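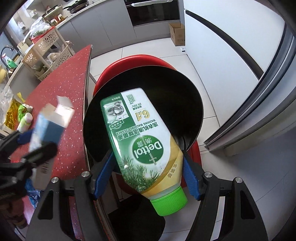 Figure 4.1 A bottle of washing machine cleaner held between the fingers of a hand-held gripper, with a second gripper and a cardboard box at the left.

Chapter 4
Choosing a hand-held gripper kit

In this chapter
Reading a kit's data sheet without being led by it
Testing grip on everyday packaging
What the service contract covers
Working out the cost of a kit over its life

Pick up a bottle of cleaner from your own cupboard and hold it upside down by the middle, using only your thumb and one finger. Now turn your wrist. Feel how the weight wants to swing? That little tug is what most of this chapter is about, and I'd like you to have felt it before you read a single number from a brochure.

By the end of Chapter 3 you knew how a two-finger gripper closes and where the force goes. I'm now going to put you in the buyer's chair. You have a kitchen full of awkward objects, a small budget, and a supplier who would very much like you to sign by the end of the week. What do you ask for?

The kit we'll follow all the way through is the Dedora, sold by a firm called Dramberg. It comes as a pair of hand-held grippers with soft fingers, a carrying case, spare fingers and a year of support. I chose it because I've used it a lot and have grumbled about it a lot, so I can tell you where the good bits are. We'll set it beside a rival, the Fikalov, which is cheaper and heavier and has its fans (my colleague Godfrey Kinyua is one, and he read this chapter in draft, so I've had to be fair).

4.1 Start with the objects

When I first bought kit for a teaching lab I did it backwards. I read the sheets, made a lovely table, picked the gripper with the biggest closing force and then went looking for things to pick up with it. It crushed a carton of juice on the first morning – all down my sleeve! – and I have written my object list first ever since.

An object list is just what it sounds like. Walk through the place where the work will be done and write down what has to be moved. Don't tidy up first. Look at the mix in Figure 4.1: there's a bottle, a cardboard box with its flap open, a foil bag on the red worktop, a small white bottle and a crumpled clear bag. You could easily find the same sort of jumble at home, and every one of those things asks something different of a pair of fingers.

For each object I write down four things: how wide it is where I'd want to grip it, what it weighs when full, whether the surface gives when pressed, and which way up it needs to be. The last one gets forgotten. A bottle held cap down, like the one in the figure, is a fair test of grip, but you'd want to be very sure of the cap before making a habit of it.

Esther Nyaga, who taught the first version of this course with me, had her students make their lists in their own kitchens. The longest came back with 229 entries. You won't need that many. Mine for the Dedora trial had 45 and I was heartily sick of it by the end.

4.2 Reading the data sheet

Now you may open the brochure. Turn straight past the photographs and find the page with the opening width on it. If the widest thing on your list won't fit between the fingers, you can stop there and save yourself an afternoon.

Next comes the weight of the gripper itself. People skip this because it seems dull, but somebody has to carry the thing, and a tool that feels fine in the showroom can be a misery after an hour at the sink. Ask to borrow one. Dramberg will lend a Dedora for two weeks if you pay the postage, and Fikalov's dealer does something similar if you ask nicely.

Then look at the fingers. Are they sold separately? How are they fixed on? Can you change one without sending the whole tool away? Soft fingers wear, and you'll be buying more of them than you expect. Solène Renaud, who ran our stores, kept a tin of spares with a slip of paper in the lid showing the date of every change, and I still think that slip was more use than the maker's own figures.

Closing force I leave until last. It matters, of course, but a big number on its own tells you very little about a half-full bottle with a slippery label.

Try it yourself
Choose five objects from one room. Write down the four facts for each, then rank them from easiest to hardest to grip. Keep the list, as you'll need it again in Section 4.4.

4.3 A first look at the contract

The support contract for our Dedora runs to 2 pages, and the part you want is halfway down the second. It says what counts as wear and what counts as damage. A split finger is wear. A bent arm is damage, and you pay. Before you go on, read the sample contract printed after this section and mark every sentence that would cost you money if something broke in December, when the Dramberg workshop is shut.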